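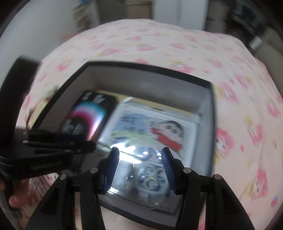

Box on the bed, morning of the big sort.

6 September 2018

Woke up at some ungodly hour with my foot asleep and the window banging, and since I was never getting back to sleep after that I figured I might as well start on the spare room. I've been saying I'd do it since April! Serpil is coming to stay for the fall while she finishes her course, and right now there is nowhere in there for a grown woman to put so much as a sock.

So, coffee first. We're out of the good stuff and I had to use the jar Cameron left behind, which tastes like a wet paper bag, but I drank two cups of it anyway and went up in my robe with a roll of trash bags under my arm.

I kept meaning to be ruthless and I kept not being ruthless. I found the tax folder I swore I had mailed (I had mailed it, this was the copy, but it gave me a bad five minutes). I found my old swim bag with the goggles still in it, the rubber gone all sticky. And I found 21 postcards from Aunt Umar's side of things, meaning from the summer she ran the guest house in Masolby and wrote to me practically every week. We always called her Aunt Umar even though Umar was the name of the boat. I sat on the floor and read every one of them, so there went an hour.

Her handwriting was terrible. She'd start out big and loopy and then run out of card and go up the side, and the last bit was always about food. One of them is nothing but a plum cake recipe with the oven temperature missing. I copied it into my notebook and I'm going to try it at 350 and hope. She writes "bake until the kitchen tells you," and I can hear her saying it, and I also know my kitchen has never told me anything except that the toast is on fire.

Cameron Trevaskis called at lunch, right when I had both arms inside the closet. He wants to know if I'm still in for the choir thing. I said yes before I'd thought about it, the way I always do with him. It's 13 rehearsals! I looked at the sheet afterward and nearly called him back. But I do miss singing, and the altos are down to three, and last year I moped all through December because I hadn't done it. So fine. I'm an alto again. I sang scales in the closet for a while and the neighbor's dog joined in.

After lunch I walked over to Akgül for shelf brackets. They've moved everything around again, the paint is where the garden stuff was and the garden stuff is out in the yard under a tarp, and the man at the counter seemed as lost as I was. I came home with the brackets, a bag of picture hooks I didn't need, and a mum in a pot for the front step. It's orange. I'm not sure I like it but it looked so cheerful sitting there.

Got one shelf up. It's a tiny bit lower on the left. I put a book on it and the book stayed put, so I'm leaving it alone until somebody says something (Serpil will say something).

She called around six, in the middle of her own packing and sounding frazzled. She wanted to know if she should bring towels, a lamp, her bike. No, yes, please no, the hall is full. Then we got to talking about her mother and stayed on the phone till my ear was hot. Things are better there, I think. They had a real dinner together, Serpil Tatlı and her mother at the same table without a single slammed door, and she sounded surprised telling me about it. I didn't say much. I'm learning not to say much, it's taken me long enough.

Supper was eggs, eaten standing up. I can't find the big pan, and I have a bad feeling it went out in one of the bags with the Puneo catalogs. If so I'm going to be out at the curb with a flashlight before the truck comes. Aunt Umar would have died laughing.

My back hurts and my hair is full of dust and there are still two drawers I haven't opened. But the bed can be reached from both sides now and I've washed the curtains, and with the window open it smells like outdoors in there instead of like old sweaters. The bus fare Serpil quoted me was awful, so I've told her I'll drive down and get her. I haven't done that road by myself in years. I'll need to check the tires and ask Cameron if he still has the good map.

Bed now. Have to remember: plums, light bulbs, call the dentist back.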